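Sedel Fruit Sheet — pink, see-through

Large thin plastic sheet for putting fruit out on. Table, worktop, bed, whatever flat bit you've got going. Crinkles up a fair bit, thats normal, pull it straight if it bothers you.

Size 100 x 122 cm
Pack of 4, folded
Colour: pink only (clear back in November)
Wipe with a damp cloth. No washing machine, no iron
£14 a pack, post included

Not a food wrap. For laying out only — don't store cut fruit in it. Keep away from small children and pets.

Orders in by noon go out same day from Furnell. Collection from the Dirnance shop also fine, ring first pls.

Shown on a grey duvet with an apple, a kiwi, a mandarin and a pepino melon. Fruit and bedding not incuded. 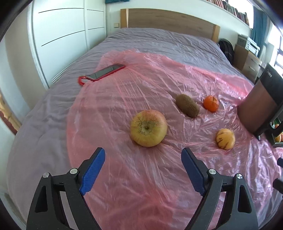
Daniyal Rizvi: Bought two packs for sorting windfalls in the spare room. Does slide a bit on cotton, so I tuck one edge under the pillows. Would buy again if you did a bigger one.

Bigger size on order, no date yet.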